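Clearing the table, one basket at a time

The household products tester at Pludel spends much of the working week on small plastic storage. For this interview the subject was narrower: the perforated basket as a way of clearing a table after snacks.

"People carry wrappers to the bin in their hands, and they drop them," the tester said. "A basket with a handle opening saves the second and third trip."

Pludel's current round covers 27 baskets, rectangular and round. Each is loaded and carried 100 times. The tester prefers a rectangular floor with holes in it, on the grounds that crumbs fall through when the basket is tapped over a sink.

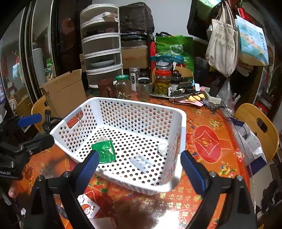 White perforated basket with a foil packet, a plastic wrapper and tissue, on a festive tablecloth.

Light waste is the harder load. "Foil springs back. Tissue doesn't weigh anything, so it moves if you turn quickly. I want walls high enough to stop that."

Asked about rims, the tester was brief. "Smooth and thick. A thin rim marks the fingers after four minutes with a full load."

Results for the round baskets are due in June.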